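Print this article | E-mail this article

Sillach gripper comparison

The Sillach gripper comparison is a set of bench trials in which robot grippers are tested on a shared collection of household articles and toy food. It was drawn up by Wilma Wuyts and Danjuma Aliyu at the Sillach laboratory and is used to compare grippers, wrist mounts and arm controllers under the same conditions. The results are kept in a common record, which held 1,316 attempts at the last revision in March.

Background

Earlier work at Sillach relied on wooden blocks and machined cylinders. These gave repeatable figures, but the scores said little about how a gripper would behave with kitchen goods. Wuyts proposed a replacement set made up of articles that could be bought again when worn out. Aliyu wrote the first version of the rules, and Albertina Serrano later added the section on arm controllers.

Two grippers were compared in the first series. The Grovus is a two-finger parallel gripper with flat pads. The Arnum has longer fingers that bend slightly under load. Both were run with the same controller, tuned by Rui Veloso, so that differences in the score could be traced to the gripper. A second controller, the Teixeira, was brought in for the later series.

Test set

The set covers several kinds of handling problem. Toy fruit and vegetables stand for small, rounded goods. Plates and bowls must be taken by the rim. Cups may be presented upright or on their side, and bottles are normally laid flat. Larger pieces, such as a colander, may be included as obstacles or as targets. The rules do not fix the position of every article, and the operator may arrange the table freely between series, provided that the layout is recorded before the first attempt.

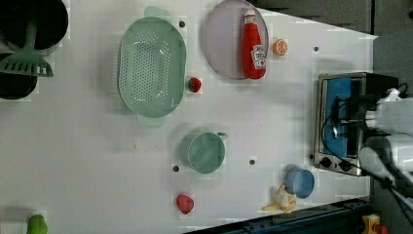
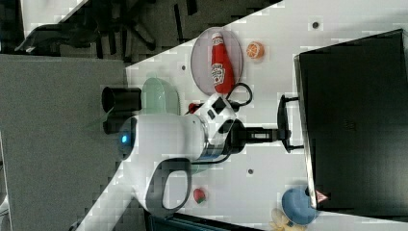
Toy fruit and tableware on the white test table, with the robot arm, in two views.

Procedure

Each gripper is given 200 attempts in a series. An attempt begins with the arm at its rest position and ends when the article has been set down at the target or when the time limit is reached. An article counts as held if it stays in the fingers for six seconds after being raised. Articles that slip and are caught again within that time are entered separately.

Four results may be recorded: held, slipped, missed and stopped. The last is used when the operator halts the arm, for example when a cable is likely to catch on an appliance or a plate is being pushed towards the edge of the table. Stopped attempts remain in the record but are left out of the score.

Where a camera is compared, the gripper and controller are kept unchanged for the whole series. Changes of lighting are noted by the operator. The rules require pads to be wiped between series and replaced if they show visible wear.

Results

In the first series the Grovus was the steadier of the two on bottles and cups, while the Arnum did better on plate rims and small fruit. Neither dealt well with articles lying close to a large obstacle, where the outer finger had little room to pass. Serrano found that the Teixeira controller reduced the number of slips with both grippers but lengthened the average attempt.

Criticism

Adelino Leitão has argued that free arrangement of the table makes scores from different laboratories hard to compare, and has proposed a small number of fixed layouts. Wuyts and Aliyu replied that fixed layouts would favour controllers adjusted to them. The present rules allow either method, and the one chosen must be stated with the score.

See also: Parallel gripper; Robot end effector; Wrist camera

Contact the editors | Copyright and terms of use | Back to top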